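Cluvau Opens Shared Work Lounge for Residents of Derance Apartments

Residents who work from home now have a place to do so outside their own kitchens. Cluvau, the property management firm responsible for the Derance apartment building, has opened a furnished work lounge on the upper floor, available at no added charge to all 306 households.

The lounge was fitted out over the winter under a design by Nendex, a local interiors studio. In a survey carried out before work began, residents asked for daylight and for tables that did not look like office desks. The studio chose round tables in light wood and placed them near the windows.

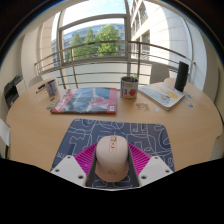
Each table is supplied with a wireless mouse and a patterned mousepad, and residents bring their own laptops. Magazines may be read in the lounge and should be left there for others. Seedlings planted in used food cans were donated by the building's gardening group and may be taken home once they outgrow their containers.

"People told us they wanted a room that felt like part of their home," said Morfudd Prothero, director of resident services at Cluvau. "We kept the furniture simple and spent the money on good tables and good light."

The lounge covers 782 square feet and has 39 seats. It is open from 6 a.m. to 11 p.m. and may be entered with a standard building key card. Seats cannot be reserved. Telephone calls are to be taken in the adjoining hallway.

"The round table was the first thing we settled on," said Jurgita Adomaitis, lead designer at Nendex. "Two neighbors can share one comfortably, and there are no corners to bump into."

A second lounge is planned for the Buthelezi building, also managed by Cluvau, with work due to begin in February.

Residents with questions may contact the Derance management office during regular business hours.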